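ロボットを動かすソフトウェアのしくみ
小学校高学年からのロボット解説

ヘルブリッジ科学教育室

1 ロボットの「中身」は金属だけではありません

ロボットと聞くと、金属の腕や車輪を思いうかべる人が多いでしょう。しかし、腕や車輪だけを机の上に置いても、ロボットはひとりでに仕事を始めません。どこを見るか、どの順番で動くか、どのくらいの力を出すかを決めているのは、コンピューターの中で働くソフトウェアです。

この解説では、台所のおもちゃを使った「かたづけ」の課題をもとに、ソフトウェアの四つの役目を説明します。四つの役目とは、「認識」「計画」「制御」「道具」です。むずかしい言葉ですが、一つずつ見ていけば、みなさんが毎日していることとよく似ていることがわかります。

2 認識 ―― まわりに何があるかを知る

人は目でものを見ます。ロボットの多くは、カメラを使います。ただし、カメラが受け取るのは「なす」や「なべ」ではありません。小さな点の色をあらわす、たくさんの数字です。

この小さな点を「画素」といいます。たとえば横に2000個、たてに2000個の画素がならぶ画像では、点の数は全部で四百万個になります。一つ一つの点には、赤、緑、青の強さをあらわす数字がついています。ロボットは、この数字のならびから、ものの形や位置を読み取らなければなりません。

そこで使われるのが「認識ソフトウェア」です。あらかじめ、たくさんの写真と、そこに写っているものの名前をコンピューターに学習させておきます。当教室で使っている認識ソフトウェア「ドレイクナイン」は、3267枚の写真を使って学習させました。そのうち238枚は、ものが重なっている場面の写真です。

重なったものを見分けることは、認識の中でもむずかしい仕事です。下になったものは、一部分しか見えないからです。人は、へたの形や皮の色から「かくれているところにも続きがあるはずだ」と考えることができます。ソフトウェアにも、見えている部分から全体の形を予想する計算を行わせます。

もう一つ、むずかしいものがあります。ぴかぴか光る金属です。みがかれたなべには、まわりの色や電灯の光がうつりこみます。なべの表面に赤っぽい色が見えても、なべが赤いわけではありません。うつりこみを別のものとまちがえないように、ソフトウェアは一枚の画像だけにたよらず、見る向きを変えた画像や、距離をはかるセンサーの値も合わせて調べることがあります。

3 計画 ―― どの順番で、どこを通るかを決める

何がどこにあるかがわかったら、次は計画です。計画には、大きく分けて二つの種類があります。

一つめは「作業の計画」です。たとえば「野菜をなべに入れる」という課題があるとします。人にとっては短い一文ですが、ロボットにとっては、次のような細かい仕事に分かれます。

野菜を一つ選ぶ。
手先を野菜の上へ動かす。
指を開いて下ろす。
指をとじてつかむ。
持ち上げて、なべの上へ運ぶ。
指を開いて、放す。

重なっている野菜があるときは、上にあるものから先に選びます。下のものを先に引きぬくと、上のものがころがり、さっき調べた位置が変わってしまうかもしれないからです。

二つめは「動きの計画」です。手先を今の場所から目的の場所まで動かすとき、通り道はいくつもあります。まっすぐ進むのがいちばん近くても、とちゅうになべのふちや取っ手があれば、ぶつかってしまいます。計画ソフトウェアは、腕のすべての部分について、通り道のとちゅうで何かに当たらないかを計算します。手先だけではなく、ひじにあたる部分や、腕についているケーブルのことも考えなければなりません。

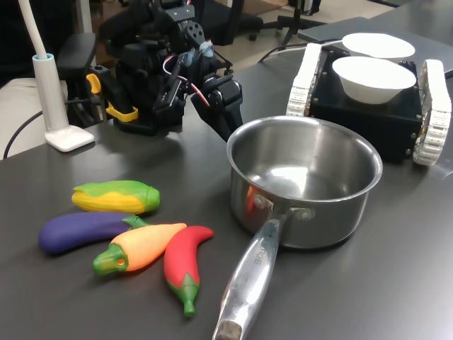

スルヤニ・ゴヴィンダサミーさんからは、子どもに教えるときは動きの計画よりも作業の計画を先に取り上げ、紙のカードをならべかえる活動にしたほうがよい、という意見がありました。カードを一枚ぬいたとき、どこで仕事が止まるかを考えさせると、命令の順番の大切さがよく伝わるそうです。当教室でもこの意見を取り入れ、木曜日の教室では、コンピューターを使う前にカードの活動を行っています。

机の上に固定した腕は、同じ場所から手をのばすことしかできません。一方、キャタピラーのついた台車は、場所を変えることができます。腕と台車をいっしょに使うときは、それぞれの計画を別々に作るだけでは足りません。台車がおわんを運んでいるとちゅうで、腕が同じ場所に手をのばせば、ぶつかるおそれがあります。

このようなときは、二つの機械の予定を一つの表にまとめ、「台車が止まったという知らせが来るまで、腕は待つ」といった約束を決めておきます。この約束を管理するソフトウェアを、当教室では「イスマイル」と名づけています。イスマイルは、腕を動かすことも、ものを見分けることもしません。それぞれのソフトウェアから知らせを受け取り、次に動いてよいものへ合図を送ることが仕事です。

4 制御 ―― 計画どおりに体を動かす

計画ができても、モーターがそのとおりに回るとはかぎりません。ものを持てば腕は重くなり、少し下がることがあります。関節の部品がこすれて、思ったより動きにくいこともあります。

そこで必要になるのが「制御」です。制御ソフトウェアは、次の三つのことを、とても短い時間のうちに何度もくり返します。

はじめに、関節が今どの角度になっているかをはかります。次に、計画で決めた角度と比べて、どのくらいちがうかを計算します。最後に、そのちがいが小さくなるようにモーターへ命令を出します。

この方法を「フィードバック制御」といいます。みなさんも、水をコップに注ぐときに同じことをしています。水の高さを目で見て、まだ少なければ注ぎ続け、目あての高さに近づいたらゆっくりにします。目をつぶって注ぐと、うまくいかないでしょう。結果を見ながら直すことが、フィードバックの考え方です。

直し方が弱すぎると、腕はなかなか目的の場所に着きません。反対に強すぎると、行きすぎてはもどり、また行きすぎて、ぶるぶるとゆれてしまいます。ちょうどよい強さをさがすことを「調整」といいます。

サーボモーターには、角度を数字で伝えるものがあります。当教室の練習用プログラムでは、ある関節の目標の値を3267、今の値を3235とする問題を出しています。差は32です。この差を見て、モーターをどちら向きに、どのくらいの力で動かすかを考えます。差が0に近づいたら、力を弱めていきます。

5 道具 ―― ソフトウェアを作るためのソフトウェア

大工さんがのこぎりや定規を使うように、ロボットのプログラムを作る人も道具を使います。ここでいう道具とは、プログラムを書いたり、まちがいを見つけたりするためのソフトウェアです。

代表的なものに「シミュレーター」があります。コンピューターの中に机や腕をかたどったものを作り、プログラムをためす道具です。シミュレーターの中なら、腕をなべにぶつけても何もこわれません。同じ動きを何度でもやり直すこともできます。

ただし、シミュレーターと本物の世界には、ちがいがあります。野菜のおもちゃのすべりやすさや、ケーブルの引っぱる力を、すべて正しくまねることは困難です。シミュレーターでうまくいったプログラムも、本物の腕では、まずゆっくりした速さでためします。

もう一つの大切な道具が「記録」です。当教室の記録ソフトウェア「ゾーダス」は、カメラの画像、関節の角度、モーターへの命令を、時刻といっしょに保存します。つかみそこねたときには、記録を少しずつもどして、原因がどこにあるのかを調べます。

認識がまちがっていれば、手先は初めからちがう場所へ向かっています。計画がまちがっていれば、命令された道すじそのものがおかしくなっています。制御の調整が悪ければ、命令は正しいのに、関節の角度がついてきません。このように、記録を見ると、失敗の種類を分けることができます。

6 みなさんから寄せられた質問

なぜロボットは、人のようにさっと野菜をつかめないのですか。

人は、見ること、考えること、手を動かすことを、ほとんど同時に行っています。ロボットの場合は、それぞれの計算に時間がかかります。また、安全のために速さをおさえていることもあります。

ロボットは、はじめて見る野菜もつかめますか。

つかめることもあります。名前がわからなくても、形と大きさがわかれば、指をどこに当てればよいかを計算できるソフトウェアがあります。しかし、やわらかさや重さまでは、見ただけではわからないことが多く、力の入れ方を決めることは今も研究の題材になっています。

プログラムにまちがいがあったら、どうなりますか。

ロボットは、まちがった命令でも、そのとおりに行おうとします。このため、動いてよいはんいや、出してよい力の上限を、前もって決めておきます。人がすぐに止められるよう、非常停止のスイッチも手のとどくところに用意します。

7 家や学校でできる活動

二人一組になり、一人が「プログラマー」、もう一人が「ロボット」になります。机の上に、消しゴムやえんぴつなど、落としてもこわれないものと、空の箱を置いてください。プログラマーは「右手を前に十センチメートル動かす」「指をとじる」のように、体の動きだけを言葉で伝えます。「消しゴムを取って」と言ってはいけません。ロボット役の人は、言われたことだけを行います。

一回めが終わったら、どの命令が足りなかったかを紙に書き、命令を直して二回めを行います。次に、ロボット役の人が目をとじて同じ命令を受けてみましょう。目を開けていたときに、知らないうちに自分で位置を直していた人は、その分だけ手がずれるはずです。ずれた長さを定規ではかり、一回ごとに表に書いておいてください。

文　宮崎ひより
内容の確認　アイマン・ハラハップ、フィトリアニ・リュウ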